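In Defense of the Lost Sock

My apartment building replaced its washers in October. The old ones took quarters. The new ones take an app, a password, and what I can only describe as a mood. They offer 212 combinations of cycle and setting, a number I got from the manual, which I read in full one evening while waiting for a towel.

I use two of them. So does everyone else on my floor, as far as I can tell from loitering.

Somewhere along the way laundry stopped being a chore and became a field of expertise. Giuliana Ccori, down the hall, sorts by fiber. My sister-in-law sorts by color, then by weight, then by how much she likes the person who wore it. There are online forums with some 3,000 posts on vinegar alone — I stopped at page nine, feeling both informed and pickled. I grew up in a house where the sorting system was a pile, and we went to school clothed.

My complaint is with the guilt. A shirt used to shrink and that was the shirt's problem. Now it shrinks and I have failed to consult the tag, the chart, and the little drawing of a hand in a bucket.
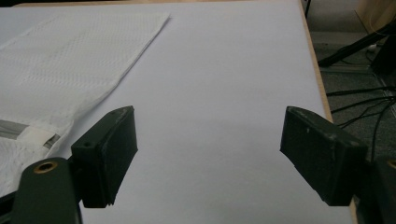
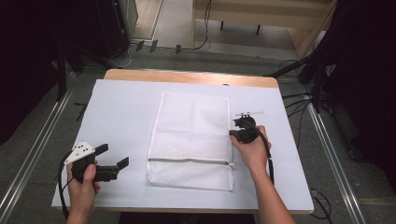
Edith Pacheco wrote to me after I aired an early version of this in the building newsletter, and she was not amused. You can call it guilt if you like, she said, but she has worn the same wool cardigan since she was in college, and it has outlasted two marriages and a car, and she would put that down to reading the tag. Care is cheap, she went on, and sweaters are not.

I have no good answer to the cardigan. I've seen it in the elevator and it looks better than I do. Still, I'd like to live in a world with room for both of us, where she has her cold rinse and I have my pile, and the machine starts without asking for my email address.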